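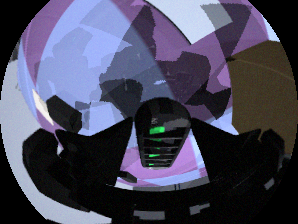

Lists > sim-club > Wrist view, fisheye settings

This site uses cookies to keep you signed in to the archive. Accept | Settings

From: Kwesi Amissah
To: sim-club
Subject: Re: Wrist view, fisheye settings

On Friday the Hurnura group wrote:

> We loaded the Sanholm scene on the lab machine and the wrist
> view doesn't match what we get from our own scene file. Ours
> is a plain rectangle. Yours is a circle with black corners and
> the gripper takes up a lot of it. Is that a setting or did we
> break something? Also, do we have to use the round one for the
> November round, and can we turn off the green lights on the
> gripper? One of our color masks keeps picking them up.

You didn't break anything. The round view is the fisheye model, and it's on by default in the Sanholm scene. In your own scene file the lens line is probably missing, so the simulator falls back to the flat one. Copy the lens block from our file, the whole thing, and reload. Changing only the angle won't do it.

Yes, everyone uses the round one in November. The rules sheet was updated and I should have said so in the subject line last time. Sorry about that.

On the lights: leave them on. They're part of the gripper model and the scoring copy has them, so a run with them switched off won't tell you much. What we did was draw a fixed mask over the housing and both fingers. The mount is rigid in our scene, so one mask covers a whole run. Black out the corners in the same mask while you're at it. Valtonen tried a mask made by color instead and gave up after two evenings.

The background shapes are flat colors on purpose. If you see purple and blue patches with hard edges, that's the scene working. We had a version with proper textures last year and it slowed the older laptops down to the point where the second-years stopped using it.

Settings we run with:

lens angle 132
render rate 90
random seed 238

Use the same seed if you want to compare notes with us. For practice, change it every run – the Keten team trained on a single layout last spring and had a bad time when the layout moved.

One open problem on our side. Near the rim of the circle our distance estimates are off, always too short. Close to the middle they're fine. I suspect the correction table and haven't had time to redo it. If anyone has a table that works out to the edge, please post it to the list and don't send it only to me.

The lab is open Friday until 9 if you'd like to go through the scene file together. Bring your own copy.

Kwesi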